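Club cricket should keep its draws

By Bernardo Simões

I came to cricket late, at thirty-four years old, when my work brought me to Kendcombe. Where I grew up, sport meant football, and a match without a winner was a small sadness for everybody. So perhaps it is strange that I am the one who wants to defend the draw.

The Tawhiri league will vote soon on whether all Saturday matches become limited-overs games. The people in favour have good reasons. Young players like a clear result, and families want to know at what hour the day will finish. Raelene Tuhiwai, who captains Kesbridge, told me that she loses two or three players every season because the longer game takes too much of their weekend. I believe her.

Still, I think we would give away something that we cannot easily get back. In September we played Kesbridge at home and they made 189. We were 7 wickets down with nine overs left, and there was no chance to win. In a limited-overs match, that hour would have been empty. Instead Hemi Tapsell, who is sixteen and normally bats last but one, stayed in with Bevan McAlister until the end. He scored four runs. I have seen our batsmen make 100 and come off the field less proud.
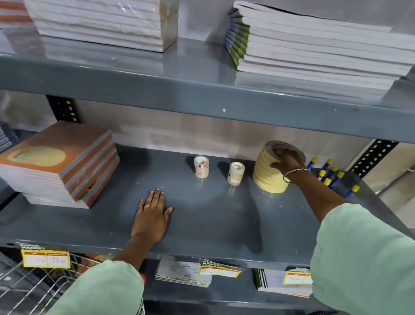
A boy like Hemi has little to do in the short game. He cannot hit the ball far, and his captain does not ask him to. The longer game finds work for the patient player, and also for the slow bowler, who may give away some runs in order to take a wicket. If we play only one kind of cricket, we will teach only one kind of cricketer.

I do not ask that every Saturday stays as it is now. The league could play half of its matches with limited overs and leave the other half alone. Maxine Waaka proposed this two years ago – I was against it then, and I was wrong. The clubs would have to agree on two sets of points, and the fixture list would be harder to make, but other leagues manage with this.

The vote is by club, so please speak to your captain before the meeting.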